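Week 4 handout: Where does a product claim come from?
Consumer Claims and Evidence, revised 10 Feb 2026

Read the Prestdale packet before you come in. Bring the label copy too, marked up.

Most of you wrote last week that the Lusine tile sealer is "proven." Proven by whom? The leaflet says tests were done. It doesn't say how many tiles were sealed, what was spilled on them, or how long the spill sat there. A test with no details is a rumor with a nicer font, and I'd like to see fewer of them quoted in your papers.

Dates. Plilier prints 1793 on every box. I asked four groups what the date meant and got four answers: the company was founded, the recipe was written down, the workshop was built, the family arrived in town. The box commits to none of these. A date by itself is decoration until somebody attaches a verb to it.

Percentages. Solís says its floor wash removes "20 percent more." More than what? Plain water, last year's bottle, a rival's? Ask every time. If the small print compares the product with water, say so in your first sentence and don't save it for a footnote.

Surveys. The Prestdale survey had about 6 people in it. Some of you called this "limited but promising." I don't see the promise. They were all paying customers, they were asked in the store, and the question was "How much do you like it?" There was no box for disliking it.

Before-and-after panels. Check the light first, then the angle. If either one changed, you can't say much about the floor.

For the April paper, pick one claim from a household product and trace it back as far as you can. A dead end is a fine result if you show where it died. Don't write to the company and paste in the reply as evidence, as several people did last year. Two pages, plus copies of the label. Late papers lose a grade.

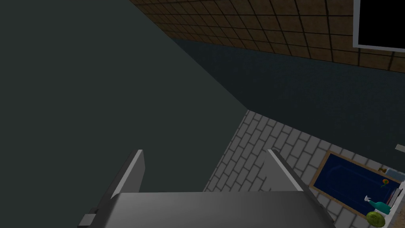

Does a founding date on a box tell a shopper anything about quality?

Very little. At most it says something about age, and even that needs a record to back it up.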